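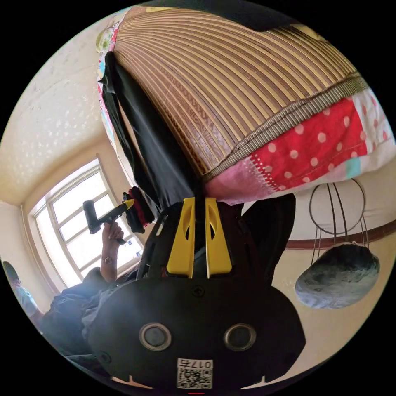
Halima Yusuf wrote to the Harnley workshop in December to ask why a shared room with limited bench space should give any of it to robots. Members pay for saws and sewing machines, she argued, and a gripper built from a kit teaches a person mostly how to follow a kit.

The objection deserves a serious answer. Shared workshops exist so that members may attempt work they could not afford to attempt alone, and a gripper is now work of that kind. Its parts are small and its mistakes are cheap. A badly shaped finger can be redrawn and made again the same evening.

Cloth is the harder matter. A wooden block stays the shape it was. A quilt folds, slides and catches, and a builder who has only tested on blocks will learn little about the tool. For this reason the workshop should encourage its robot builders to work beside its quilters, and should ask the quilters what a good grip on fabric feels like.

Ms. Yusuf is right on one point. The Tuesday session has 23 regular members and 11 places at the benches, and no project should hold a place for weeks while its owner waits on parts. A posted limit of 18 days would be fair to all trades, robotics included.

Recent items
Bench fees at Selport
Letters: Etelka Sárközi on dust
Narneck tool library hours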